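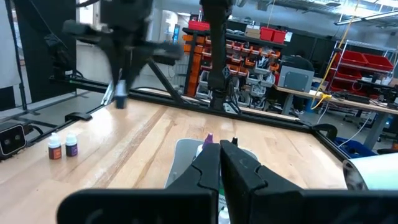

Farzana Sandhu

Notes for the color notebook talk, Bonbridge, July. Water on the lectern, glasses on my head where I'll forget them.

Wait for people to settle. Say thank you for coming in on such a warm evening, and mention that the side door sticks and needs a good shove if anyone wants air.

Start with the green kitchen chair. I painted it when we lived in Dollolness, in a color I mixed myself from what was left in the cupboard, and I loved that green so much that I wrote nothing down at all. When the seat got chipped the next spring I spent most of a weekend trying to get it back. I got a pond, I got a hospital corridor, I got something my sister called "soup." The chair still has a patch on it. (Hold up the photo of the patch. Let them laugh, it's fine!)

So the talk is about keeping a notebook of your mixes, and mine is a very ordinary one with a lined page and a cover that's coming off. I'm on page 133 now. Pass it along the front row and ask them please to mind the loose pages in the middle.

What goes on a page. A painted swatch, about as long as your thumb, and next to it the names of the colors that went in, in the order they went in. Then the amounts. I write drops if I was using drops and brush loads if I wasn't, and I don't mix the two on one page, which I did for years and which made a fair number of my early pages pretty much useless. Then what the paint went onto, paper or wood or whatever it was. Read out page 41 as a good page. Then read out page 94, where I have written "the nice one, bit more blue," and let that sink in.

Don't rush this part. At the Orklow talk I went too fast and people were still copying down the order while I'd moved on to light.

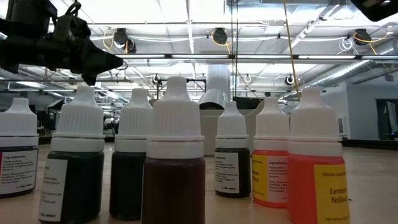
Do I have to write down the brand as well as the color name?
I'd put it down every time, brand and color name both. Two paints called the same thing by two makers can be a long way apart, and you may not find that out until you've got half a wall done.

Light. Do the window thing. Hold the two cards under the ceiling lights first and ask who thinks they match (most hands go up), then walk them over to the window and ask again. If it's already getting dark by then, use the slide with the cards on it and describe it as well as you can. The point I want them to take home is that you write down the time of day beside the swatch. "Ten in the morning, kitchen" is plenty. You don't need a special lamp, though there's always somebody who has one and wants to talk about it, and that's a nice conversation for the break.

Drying. Almost every paint shifts as it dries, some of it darker and some of it lighter, and the swatch you judged wet is going to let you down. I leave mine overnight before I write any opinion next to it. I used to put my opinion down straight away, so my notebook is full of happy little comments with a sad little comment underneath in a different pen.
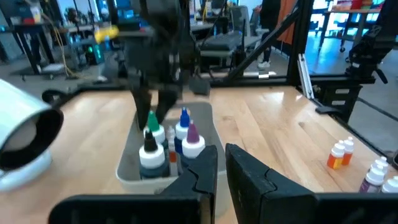

And that overnight wait is when I'd ask you to leave the mix alone, too. Put a lid on it, put the page number on the lid, go and have your supper. If you keep fiddling with the mix while the swatch dries, then by morning the swatch belongs to a color you no longer have, and you're back where I was with the chair.

Tell the Nghiêm story here if there's time. Nghiêm is the frame shop I worked in when I was first married, and the rule behind the counter was that any touch-up color got a stick with the paint on it and the customer's name on the back. There were drawers and drawers of those sticks. People would come back years later with a knocked corner and out would come the stick. I've never been that tidy, but it's where I got the idea, and I like to give it credit.

Neutrals. Short section, they'll be getting tired. Grays and creams are the ones to record most carefully, as your eye forgets them fastest. Show slide 2 again, the three creams, and ask which one was the front door.

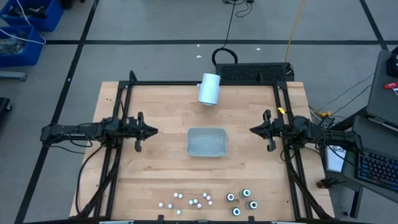 What should I do about mixes I've already made and never wrote down?
Paint a swatch of each one now, while you still have some, and write "unknown" beside it with your best guess at what went in. Even a guess gives you somewhere to start when you need more.

Break here, tea is at the back. After the break it's everyone's own first page, so hand out the cards and the pencils before they sit down again. Ask for my notebook back from the front row.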